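We are Masteren, a small furniture hire and house clearance firm based in Cidley. We rent out furniture to landlords, tenants and people between homes, and we clear houses when they need to be emptied. We have been doing the first since we opened and the second since customers kept asking for it.

## How we started

Masteren began as a storage business. We had a former seed warehouse on Karras Road, divided into 16 bays, and people paid by the month to keep their things there. A fair number of them never came back for the larger pieces. When a bay was given up, the owner would often ask if we could find a use for a wardrobe or a table, and after a couple of years we had enough to furnish several flats.

The first hire was to a couple whose own furniture was stuck at a port. They needed a bed, two chairs and something to eat off for 12 weeks. They told their letting agent, the agent rang us, and the hire side grew from there. We stopped taking new storage customers the following May. Four bays are still let to people who were with us at the beginning, and they can stay as long as they like at the old rate.

## What we do

**Furniture hire.** The shortest hire is one month. Prices are per item, with delivery and collection charged once at the start. You can swap a piece part way through if it doesn't suit the room, and the first swap is free if you are inside the Cidley ring road. Mattresses are always new and are yours to keep at the end.

**Whole-home packages.** Most landlords want a one or two bedroom flat made ready in a single visit. We bring the furniture, put it together, fit the curtains if there is a rail, and take away the packaging. Kitchen boxes (pans, plates, cutlery, kettle) can be added.

**House clearance.** We visit first and give a written price. That price doesn't change on the day unless there is something we weren't shown, such as a full loft. Papers, photographs and jewellery are put to one side and handed back, whatever we are told about their value.

**Repairs.** The workshop at the back of the warehouse mends our own stock and will look at yours. We do loose joints, drawer runners, broken slats and simple re-covering. We don't do French polishing or cane seats – there is a good workshop for both in Rinex and we are happy to pass on the number.

## Where things go

Nothing we clear goes to landfill if it can be used. Last year we passed on 484 pieces, most of them to families moving into unfurnished council homes. Sofas and padded chairs have to carry a fire label before we can give them away or hire them out, so please leave labels on even if they look untidy.

Wood that is past saving is cut down for the workshop. Metal goes to the yard in Rinex.

## Working with us

We have two vans, and both are out by eight on most mornings. Our hire list stands at more than 167 items at the moment and changes weekly. The warehouse is open to visitors on Tuesdays and Saturdays, ten until four, and you don't need an appointment. Other days are by arrangement. There are two parking spaces at the front, and the ramp is on the left-hand side of the building.

Deposits are held separately and returned within five working days of collection. Ordinary wear isn't charged for. A cigarette burn is.

Quotes for landlords with several properties are worked out by the room, so have a list of rooms and rough sizes to hand when you ring. Floor plans help.

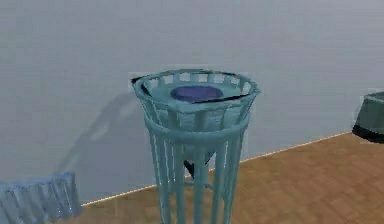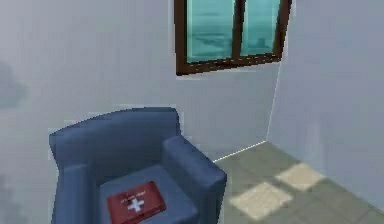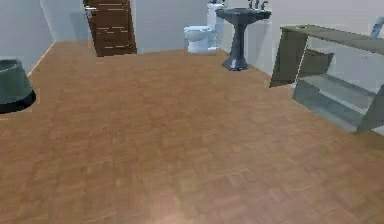 A landlord in Cidley wrote to us after her third hire that the delivery slot had been kept each time, and that the written price for clearing her late aunt's house "was the price on the bill, to the penny". She did add that the swap form was too long and asked for things we already knew. It is now one page.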